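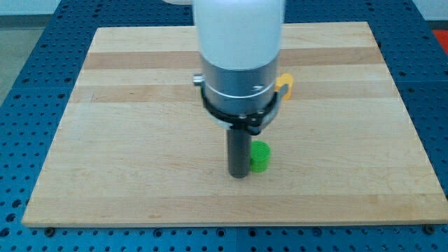 1/ Notes on moving our uptime checks off one shared cron box and on to Relletti, the small scheduler we've been writing in Go. Repo is public, licence is MIT, docs are thin.

2/ Old setup: 217 checks in a single crontab, each a shell script calling curl with its own timeout, its own retry loop and its own idea of what counts as a failure. Output went to a log file that was rotated weekly and rarely read.

3/ Relletti reads one YAML file per service. A check has a target, an interval, a timeout and a threshold. The threshold is the number of consecutive failures before an alert goes out. Default is 6. Set it to 1 if you enjoy being woken up.

4/ State is kept in SQLite in WAL mode. We tried Postgres first and dropped it. A monitor that depends on the database it monitors is a poor monitor.

5/ Scheduling: start times are spread over the interval by hashing the check name. Cron fired everything on the minute, and the load balancer in front of Papadakis (our internal auth service) logged a burst of 503s every time. Those have gone.

6/ DNS is resolved fresh on every run. Go's HTTP client keeps connections alive by default, so a long-lived process can carry on talking to an old address well after the record has changed. We set DisableKeepAlives on the transport. Slightly more TLS work, correct results.

7/ Certificates: expiry is read from the same handshake, so there's no separate check to configure. It warns at 49 days and again at 8. Both values can be overridden per service.

8/ Alerts go out by SMTP or webhook. Each alert carries a deduplication key made from the service name and the check name. Rename a check while it's failing and you will get a second alert and no recovery message for the first. Known bug, open in the tracker.

9/ Imen, the status page front end, still reads the old log format. There's a shim that writes it. The shim goes in April, so if you parse those logs yourself, switch to the JSON endpoint at /v1/results before then.

10/ Memory on the Ullamau host sits at almost 49 MB with every check loaded. Most of that is response bodies held for string matching. Bodies are now capped at 64 KB, configurable with max_body.

11/ Not supported: ICMP, SNMP, anything needing root. Patches for UDP checks welcome, with tests please. Run go vet before opening the pull request.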